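14th January
Posted by Etenesh Gidey
Filed under: Workshop notes / Tableware
9 min read

Picking up where I left off before the break. Crockery sort, second half. Writing this in bits between jobs so it jumps around, sorry to whoever reads it after me (Takumi, probably).

Where things stand. The Wollura crates are all open now. Bowls are good. Saucers are good apart from the ones with the rubbed rims, which I've put on the low shelf with a strip of blue tape on the stack. Please don't put them back in with the others, I spent most of the morning pulling them out. Trays are a mess and get their own section further down.

Target is still 22 place settings that match, packed and labeled, ready to go over to Drostden in March. Plus spares. Hiyori wants seven spares, I said fine, we have the bowls for it but I'm not sure we have the saucers. Will know once the rubbed ones are ruled in or out.

Bowls first.

Cream ones, the round-sided ones with the rim a bit darker than the wall. Takumi asked whether the rim is a second glaze or the same glaze gone thin over the edge. Looks to me like the same glaze, it goes darker where it's thin. If you run a thumbnail across there's no step. Haruna thinks there is a step. We left it there.

Checked each one for:
- chips at the rim (finger round the whole way, slowly, you miss them by eye)
- rock. Set on the flat board and press one side then the other
- foot ring, rough or smooth. Rough ones scratch the saucers, that is where half of last years marks came from
- ring when tapped. Dull = crack somewhere, even if you can't find it

Four went in the reject box. Two rockers, one chip, one dull. The dull one I can't find a thing wrong with and it annoys me. Filled it with water and stood it on a paper towel over lunch, towel was dry after. Still dull when tapped though. Stays in the reject box.

The foot rings on the rest could do with a rub. Used the fine wet pad, a few turns each, rinse, dry upside down on the rack. Don't use the green pad, it leaves a gray smear on the unglazed part that you then have to bleach out. Ask me how I know. Akihiko has more of the fine pads in the drawer under the sink, left side, behind the string.

Saucers.

White, round, dark gray line round the outside. The line is the problem. On some of them it's crisp all the way, on others it's worn to a sort of pencil smudge for a couple of inches. I'd assumed dishwasher but Hiyori pointed out it's always on one side, so more likely they were stored on edge in a rack and slid. That makes sense to me. Mollel used to send everything on edge.

Can we touch up the line? Short answer no. Haruna tried it on one with the enamel marker and it looks ok from across the room and terrible up close, and I wouldn't trust it near food. So rubbed ones are either spares or they go. I vote they go to the staff kitchen. Perfectly good saucers.

Does a cream bowl go with a white saucer? We've been back and forth. On its own the bowl looks nearly white. Put it on the saucer and it goes properly cream, and the gray line makes it look like you meant it. I've come round to it. Haruna hasn't, she'd like the plain Wimico saucers, but they've got a well in the middle that's too narrow for the foot and the bowl perches. Tried three bowls on it, all perch. So that's that unless somebody finds a wider one.

Trays.

Ok. The big cream rectangular ones, rounded corners, raised rim. These came in mixed with an older lot that are nearly the same and it's taken me until now to tell them apart with any confidence. Older lot: rim is a touch lower, corners a bit tighter, color leans yellow if you put one next to the other by the window. Newer lot: what we want. Don't try to sort them under the strip lights, I did a whole stack and had to do it again.

They nest badly. If you stack more than a handful they grab each other and you have to twist to get them apart, and that's when the rims get nicked. Sheet of tissue between each one. Yes every one. Yes it's slow.

Wiped them all down with warm water and a drop of soap. Sticker residue on the undersides came off with cooking oil and a rag, then soap again to get rid of the oil. Left over an hour the oil works a lot better than if you go straight in. The orange stuff in the spray can works faster but the smell hung around all afternoon and Akihiko got a headache.

Layout.

So the question for Drostden is what the setting looks like when somebody sits down to it. Sketch we were given has bowl and saucer ON the tray, in the middle. I don't like it. The saucer takes up so much of the tray there's no room for anything else, and the rim of the tray makes it awkward to get a hand under the saucer. My version has the tray near the person and the bowl on its saucer beyond it, a bit to the right. Tray is then free for bread, spoon, napkin, whatever they're doing.

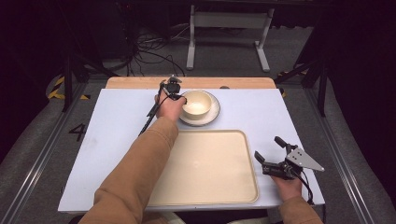
Haruna's objection is reach. If the bowl is past the tray you're leaning over the tray to get at it, and soup plus sleeves is a bad combination. Fair. Tried it sitting down on the low stool and on the normal chair. On the chair it's fine. On the stool I had my cuff on the tray rim every time. So it depends what chairs they've got, and no one has asked them. Takumi is going to ask. (Takumi, please ask!)

Middle option would be turning the tray so the long side runs across, that brings the bowl in closer. But then two settings side by side are elbow to elbow. On their tables I think it'd fit but I only have the drawing to go on and the drawing has been wrong before. Leave it for now.

Also tried the saucer with no bowl, as a side plate. Works ok. The gray line shows up better. Might suggest it for the cake end of things.

White top vs wood. Cream on bright white looks a little grubby, cream on the pale wood looks warm. I'd be happier if they had the wood, but they've said white and that's their buisness. The gray line on the saucer helps a lot, it gives your eye somewhere to stop. I'd be against plain white saucers on a white table for the same reason.

Packing, so I don't have to explain it again.

Bowls go in fours, upside down, tissue inside and between. Foot up. Card divider, then the next four. Don't fill the top of the box with bowls just because there's space, fill it with crumpled paper and shake the box a little. If you hear anything, more paper.

Saucers flat, NOT on edge, see above. Small stacks, tissue between, wrap the stack as one parcel and tape the paper to itself and not to the china.

Trays are the heavy ones. Half a box at most. Hiyori picked up a full one last time and the bottom let go, luckily only a few inches off the floor. Double tape on the base, both directions.

Label on the short side AND the top. Write what's in it, not what it's for. "Bowls cream" is useful, "Drostden set" tells you nothing when you've got a wall of boxes that all say it.

We had 100 sheets of tissue in the pack and I've burned through most of it. Need more before anybody starts on the trays. Newspaper is no good, the ink comes off on the unglazed bits. Boxes: 18 of the medium flat ones left behind the door, should do it.

Still to do:
- decide on the rubbed saucers (Hiyori + me)
- chairs question, Takumi
- older trays: keep, sell on, or give away? Akihiko was going to ring someone at Mollel
- more tissue
- find out who has the good tape gun. The red one jams
- reject box out of the walkway, I have kicked it twice
- recheck the bowls drying on the rack, I did the last few in a hurry and may of missed a chip

Haruna is doing the second check on anything I passed today and I'll do hers. Seems fairer, and you do stop seeing things after a while with the same shape in your hands.

Side note, the spoons that came with this lot are too short for the bowl. They slide in. Handle goes right under the soup, or it would if there was soup. Need a longer one, or one with a bend at the neck so it hooks on the rim. Put in a request for samples, heard nothing yet.

Stopping there, rack is full and I need the sink clear before Akihiko wants it.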